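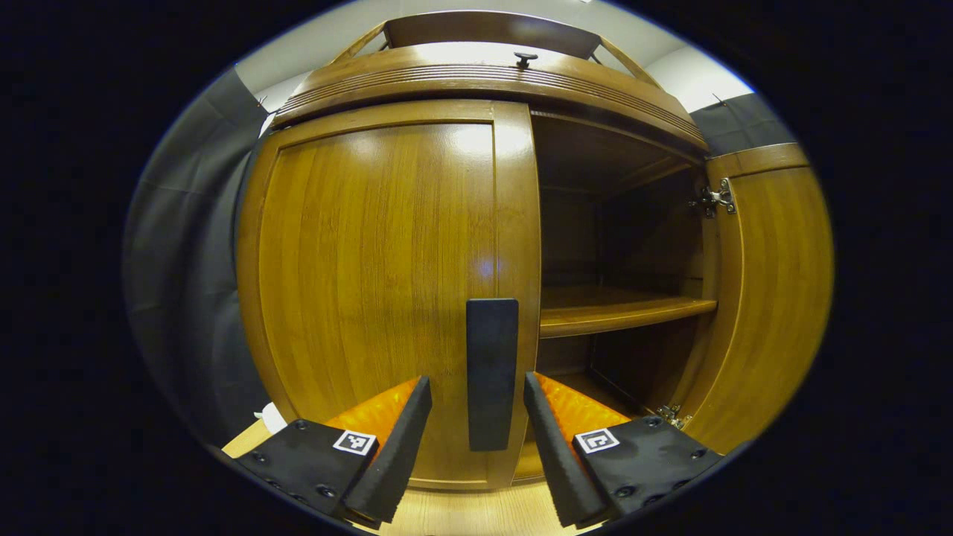 # Questions about the wooden cabinets

These are the questions which people send us most often about the cabinets at Skiltent. If yours is missing, please write to Min-kyu Kang at the front desk.

**How are the shelves arranged?**

Behind the right door there is one horizontal shelf, near the middle of the height. Tall things go below it and folded things go above.

**Can I move the shelf higher or lower?**

Please ask first. In the older cabinets the shelf is fixed, and we had one broken support already in April.

**How do I clean the doors?**

Use a soft cloth, a little damp, and follow the direction of the grain. On the centre panel this means from top to bottom. Then go along the inside edge of the raised part, where dust likes to stay. The finish is glossy, so finger marks show quickly under the ceiling lights. Do not use the rough side of a sponge.

**And the black handles?**

The same cloth is enough. They are matt, and polish leaves grey spots on them.

**My door does not close straight. What can I do?**

Open it fully and look at the two metal hinges. Each one has small screws. Turn one screw by a quarter, close the door, and look again. If the gap is still uneven after 6 tries, stop and call Niall Rennie. He prefers to adjust a door himself than to repair a damaged screw hole.

**Must I empty the cabinet before I give it back?**

Yes, both sides, and please leave the doors open for one night so that the air can go in.

**May I put paper on the shelf?**

Yes, if it is without glue. Duarte Moreira keeps a roll of plain paper, cut to 300 mm, and you can take what you need.

**Is there a deposit for the key?**

The deposit is 100 for each cabinet. You receive it back together with the signed form.

Last changed: 30/01/2022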